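Trireck Handling Cell - Progress Report and Equipment Plan

Submitted to: Mieczysław Krajewska, Program Office, Irkmont
Prepared by: Zuzanna Mazurek, Fleltberg site
Date: January 2, 2019

1. Status

The two-arm cell at Fleltberg is assembled and in daily use. All work in the period was on the packing tasks set out in the second-year plan, with school bags and books as the test objects. Spending to the end of December is within the approved budget, with one line overspent (cabling and connectors) and one underspent (grippers). Both are explained in section 3.

No change to the end date of the project is requested. We do request a change to the order of purchases for the coming period, and approval for one item that was not in the original equipment list.

2. Work in the period

The rail was fitted along the front of the cell and both arms are now mounted on it. The earlier arrangement, with each arm bolted to its own plate, had to be measured again every time a plate was taken off for service. With a shared rail the distance between the two bases is set once and checked against the grid of the floor tiles. We recommend that any later cell be ordered with the rail from the start.

Bag handling took most of the available hours. Soft bags are a harder case than the boxes used in the first year. The opening does not stay where it was found, straps fall across the working area, and the top handle is the only part that offers a dependable hold. The current method assigns one arm to the bag and the other to the book. The bag arm takes the handle area and keeps it. The book arm grips the cover at one edge, where the jaws can close on it without bending the pages.
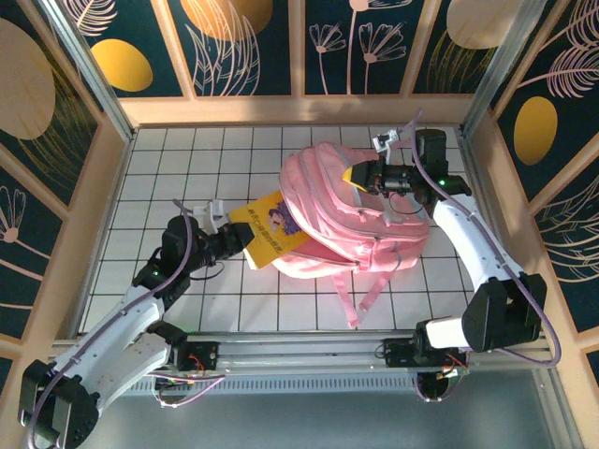 Gripper wear is the main running cost of this method. The small jaw parts are made in-house and are cheap to replace, but each replacement is followed by a calibration run, and the calibration time is the larger expense. We have started to change jaws on both arms together so that one run covers the pair. Spare jaws are kept in matched sets for this purpose.

Two faults stopped work for longer than a shift. The first was a wrist connector that loosened under repeated rotation. The second was a motor module that reported over-temperature and was exchanged under warranty. Neither fault has come back.

3. Spending against plan

Cabling and connectors: overspent by 900 dollars. The cable ordered in the first year was rated for fixed runs and did not hold up along a moving arm. It was replaced on both arms with flexible cable, including the sections that pass the elbow and wrist. The old cable has been kept for use on the bench.

Grippers: underspent by 2000 dollars. Two sets were planned and one was bought, after in-house jaws proved good enough for books and light bags.

Other lines are on plan. The net position is 1100 dollars under budget.

4. Purchases proposed for the next period

a) One spare arm, complete. Already approved. We ask to move this forward. Delivery from Conceição is quoted at nearly 14 weeks, and a failure of either arm before then would halt two-arm work.

b) Cable management for both arms and the rail. Not in the original list. Wiring near the carriages is routed by hand at present and must be moved aside for service. A cable chain with separate channels for power and signal would correct this. The cost would be met from the gripper underspend.

c) Second gripper set. Deferred. We propose to decide after the trials with heavier bags.

d) Reserve for motor modules, 4000 dollars. Unchanged. The warranty covers the first year of service only, and the left arm passes that limit before the right.

5. Decisions requested

Approval to place the order for item (a) in the coming quarter.
Approval of item (b) as a new equipment line.
Agreement to carry the balance of the gripper line forward.

Quotes for items (a) and (b) are held at Fleltberg and can be sent on request. The quote for item (a) expires at the end of the quarter - a later order would have to be priced again.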